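The cream table, one month in

Monday, December 20, 2021

I moved the table into the back room at the start of the month and have been meaning to write about it. It came from Tostwood, the secondhand place on the Grumulcombe road, and cost 50 dollars plus the rental of a van. I had been working on two folding tables pushed together for most of the year, and the gap between them swallowed pencils.

The top is a pale cream color, close to white, with a very faint grain in it. I wanted something light because the room only has one window and it faces a wall. The old tables were dark brown and by three in the afternoon I couldn't find black thread on them. That problem is gone. The new problem is that every speck shows. There are a few tiny dark dots that don't come off, and I wiped at one of them for several days before I accepted it was part of the table.

It has a matte finish, so the lamp doesn't bounce back at me. I have been cleaning it with a damp cloth and dish soap. The man at the store suggested a spray called Melis, but the soap does fine.
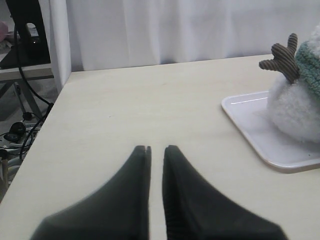

The white tray on the right side of the table, with the woolly one on it.

The tray is the other change. It's shallow, with rounded corners and a raised rim, and it lives on the right side. Anything I haven't finished dealing with goes on it – a toy that needs a seam looked at, buttons, mail. When I need the whole table I pick up the tray and put it on the shelf, and everything on it stays together. I used to do this with a shoebox lid, which bent.

Shaggy fabric is the reason I wanted a rim. The curly white kind sheds when you trim it, and the bits travel. With the tray I can tip most of them into the trash and go over the rest with a lint roller. White fluff on a cream table is hard to see, so I run my hand across the top at the end of the day to check.

I still need a chair that fits. The one I have is from the old Hornum desk and sits too low, so I'm using a cushion. I measured the legs of a stool in the hallway and it would be too tall. Tostwood gets a delivery after the holidays and I'll look then.

Next I want to put up a second shelf over the table for the fabric bins, which are on the floor for now – two of them under the window and one in the doorway.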